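Felt as a bench surface, after a year

30/01/2022

I covered the bench in gray felt last December to cut noise. Meter readings at 10 points gave a drop I could hear without the meter. Small screws stay put where they land.

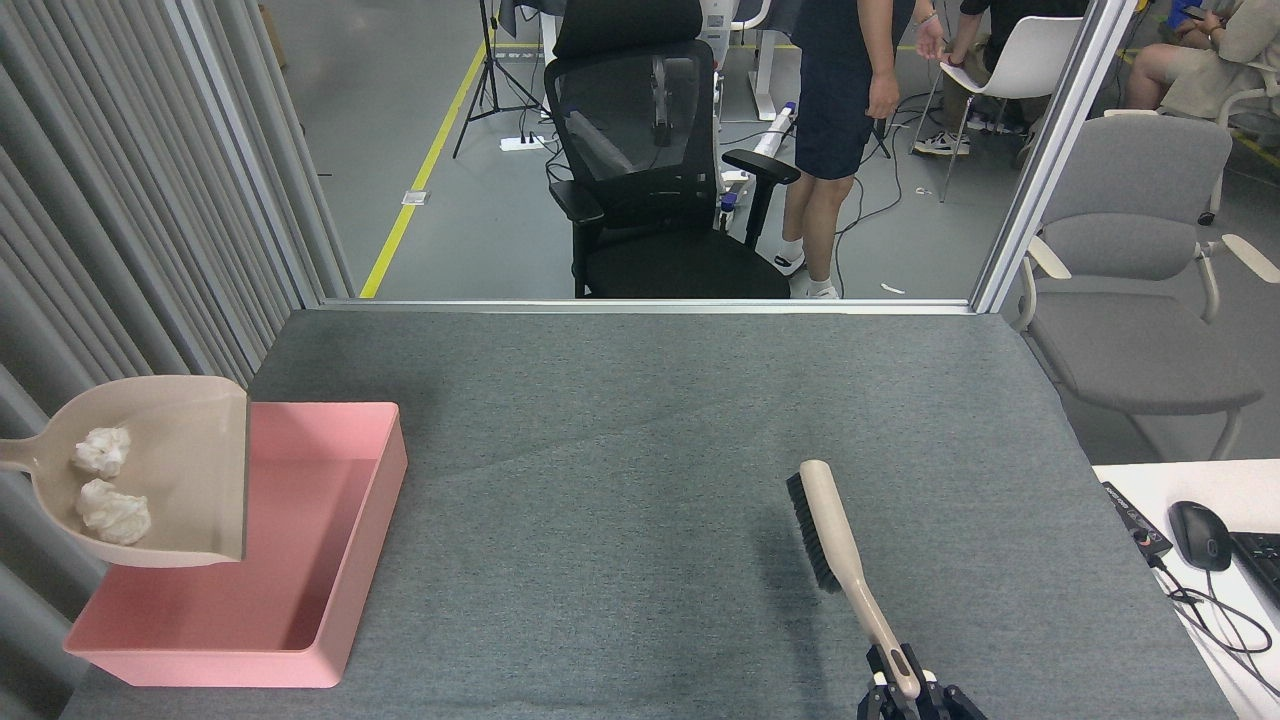 Brush, dustpan and pink tray on the felt.

Wear shows first as a darker band. Bronwyn McAlister suggested steaming the nap; I did 14 passes and saw no change. Glue choice matters more. The Rullwood spray let go at the corners, so I now use contact cement and clamp overnight.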